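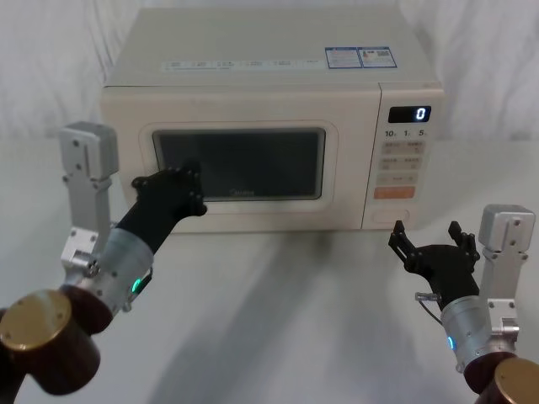 Nathalie Dekker
Entertainment Writer

Get the popcorn ready, because the cast of "Banlow" is getting back together!

Joana Cardoso and Valter Bragança, who played the bickering Godinho siblings for 5 seasons, will both return for a two-hour reunion movie that starts filming in April. Creator Graça Magalhães shared the news with fans at a packed screening in Alotville, and the cheering went on so long that she had to start her next sentence over.

"We always said we'd only come back if there was a story we were dying to tell," Magalhães told the crowd. "Well, I wrote the first 20 pages in one night and called Joana before breakfast."

The movie picks up four years after the finale, with the siblings fighting over their late father's ferry business (of course they are). Tae-yang Ko is back as Deputy Han, the fan favorite who left town with a duffel bag and no goodbye. Cardoso posted her old script binder, coffee stains and all, and wrote, "Guess who still knows the theme song."
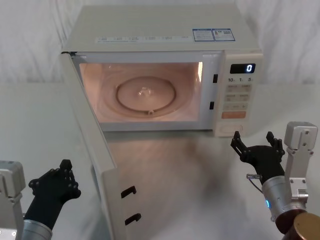

A countertop microwave with its door open.

Bragança has been busy since the show wrapped, most recently with the stage thriller "Endport," and he told fans he grew his beard back the minute he got the call. "Valter without the beard is just some guy," Ko joked from the seat next to him, and the room lost it.

Most of the original writers are on board too, along with composer and all-around show treasure Inês, whose accordion cues still get stuck in my head every winter. Magalhães wouldn't say if the lighthouse is coming back. She did smile, though, and I'm choosing to read a lot into that!

No premiere date has been set.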